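Closing Time at Flirkby

1. The cupboard

I took the job at Zultlow because the advert said "must be able to open a fridge", and I thought, well, I can do that! Forty quid a shift, and all I had to do was tidy up with a grey plastic claw while the computer took notes. It was called Flano, the computer, and it was going to do everybody's chores by May.

My first go was the black cabinet on the tiles. I held a white marker cube up by the door with one hand and poked the claw at it with the other, and I felt like a lobster at a jumble sale. The tan box inside took me 40 tries. Flano watched all of them and then had a go in the simulator, where it shut the door on its own elbow.

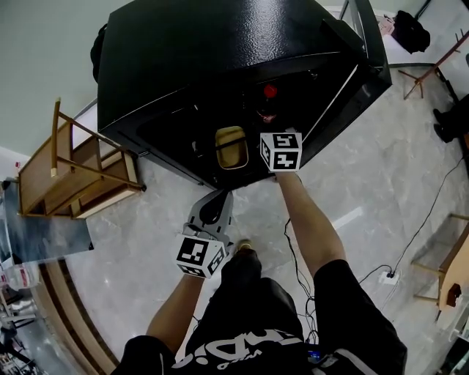 2. The fridge

By the second month we'd moved on to bottles. There were more of us by then, all with claws, all saying "sorry, after you" in front of one little fridge with a glass door. I got quite good (I started reaching for the kettle at home with two stiff fingers, which my sister found hilarious).

Flano was getting better too, in its way. Out of 400 goes it managed 300 bottles, and the other hundred it put back upside down, or held up in the air as if waiting to be thanked. Folding a tea towel was still beyond it. So was a drawer with anything stuck in it.

The woman from Wasilewska, who were paying for it all, came at four in the afternoon and asked me straight out whether it could do a kitchen yet.

"It can do a fridge," I said. "If it's that fridge."

She wrote that down, and asked if I was free in the autumn. I said yes, and went back to my bottles.

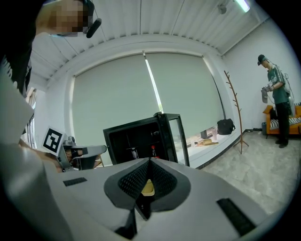 Bottle practice at the little fridge, Flirkby

I had number 962 to do before tea.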